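4.2 Outdoor demonstration at the Čierny site

The second part of the study took place during an open day held on 21st October. Visitors were invited to walk beside the robot while it crossed the field under its own control, and to stop it at any point by raising an arm. The software was the Driltberg navigation stack described in Section 3, with no changes made to it for the event. Two of the authors, Kyei and So, walked with the groups. Sýkora kept the log and Danko held the manual stop.

We chose the field for its ground cover. Our earlier trials had been run on mown grass, where the terrain classifier had little to do. At Čierny the classifier had to deal with patchy grass, low weeds and dead growth in the same run, and in places with paving next to dry vegetation. The sun was also low enough to shine towards the robot on part of the route. We did not move the start time to avoid it, as the visitors had been given a fixed programme.

Each run began with a short talk of a few minutes. The robot was then given a goal and left to choose its own line. Visitors were told that they could ask questions while it was moving, and most did. The commonest question was why the robot slowed down where a person would not. Figure 6 gives two views from the robot during the demonstration.
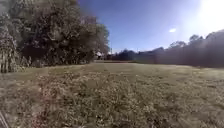
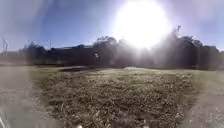

Figure 6. Robot's view at two points on the site. First view: open grass with a darker patch of weeds to the left and sun glare at the top right. Second view: dry, trampled vegetation with pale paving on both sides, facing the sun.

4.3 Results of the demonstration

The log holds 1592 terrain decisions. Of these, 481 were made while the glare detector was active, and we treat them separately. Outside the glare periods the classifier mostly agreed with the labels added afterwards by Mikuš. The remaining errors fell mainly on reddish or brown weeds, which were labelled as bare soil. This had no effect on the chosen line, as both classes carry the same cost in the planner.

With glare present the results were less even. The border between paving and dry grass was usually found when it lay near the robot, but was lost further out. In those cases the planner fell back on its short-range map and reduced speed. Several visitors took this for a fault and said so on the feedback sheet.

We received 80 completed sheets. Most visitors wrote that they felt safe walking beside the robot, though some would have liked a sound or light to tell them when it was about to turn. The manual stop was used 2 times, in both cases by Danko when a group had spread out across the route. The raised-arm stop was tried by many visitors and worked less well when the person stood between the robot and the sun. We repeated that test at the Wevico yard in December, and the outcome is given in Section 5.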